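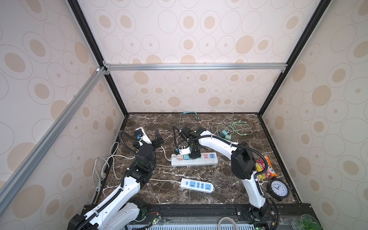

Work in this period centered on one question: whether changing the background and clutter around a two-arm insertion task makes the resulting policy hold up better in settings it was not trained on. The task is plug insertion into a power strip, chosen under the Pandovel grant as the test case for contact-rich handling. The enclosure walls are now lined with interchangeable panels, currently the beige and gray oval pattern, and the floor is covered with a dark brown marble surface. Items unrelated to the task, such as the snack package and the round black clock beside the right arm, are treated as distractors. They are moved or swapped between sessions according to a written schedule.

Status against plan

Data collection for the second block is complete. The block contains 245 demonstrations, all recorded by teleoperation with both arms active. Each was checked for dropped sensor messages and for agreement between the two arm clocks before it was admitted to the training set. The De Haan annotation tool was used to mark grasp, approach, contact and release. Annotation of the first block has been redone with the same definitions, as the earlier labels placed the start of contact too late.

The schedule used 6 wall and floor combinations. Of these, 2 were withheld from training and used only for evaluation. The positions of the power strips and loose cables were varied in every combination, including the withheld ones.

Results

Two policies were trained with the same architecture and the same number of demonstrations. The baseline policy saw a single background. The varied policy saw all training combinations. On the familiar background, the baseline was slightly better, mainly in the final alignment before contact. On the withheld combinations the order reversed, and the gap was larger. The baseline tended to stop short of the strip or to close its gripper beside the plug. The varied policy generally reached the correct socket module, and its remaining failures occurred at contact.

We read this as support for the main hypothesis on localization -- the policy relies less on the background when the background is not constant. It does not support any claim about insertion itself. Failures at contact looked similar for both policies, and we do not expect more visual variation to reduce them.

A smaller comparison, with distractors removed and backgrounds still varied, was less clear. The difference was within the spread between training seeds. We would not report it outside this project until it has been repeated.

Problems and changes

Cable tangling remains the largest source of lost trials. When a loose cable catches on a gripper jaw, the trial is stopped and logged as an intervention, not as a failure. This rule was applied to both policies. We have added a separate column for interventions so that the results can be recomputed under a stricter rule if the reviewers prefer one.

Wrist calibration on the right arm drifted during the first block. The Huveck calibration routine is now run at the start of every session and takes 15 minutes. The drift has not recurred, but the affected demonstrations were excluded and had to be collected again, and this delayed the start of evaluation.

Next period

Three items are planned. The first is repetition of the distractor comparison with more seeds. The second is a force-based correction step during the last part of the insertion, using the motor current signals already being logged. The third is transfer of the trained policies to the Trukia site, where the arms are of the same model but the lighting and enclosure differ.

No change to the budget total is requested. We ask for approval to move the unspent travel allocation to storage, as the raw video takes up more space than estimated in the June plan. The dataset description and evaluation protocol are ready for internal review and will be sent separately.

Report submitted 2/9/25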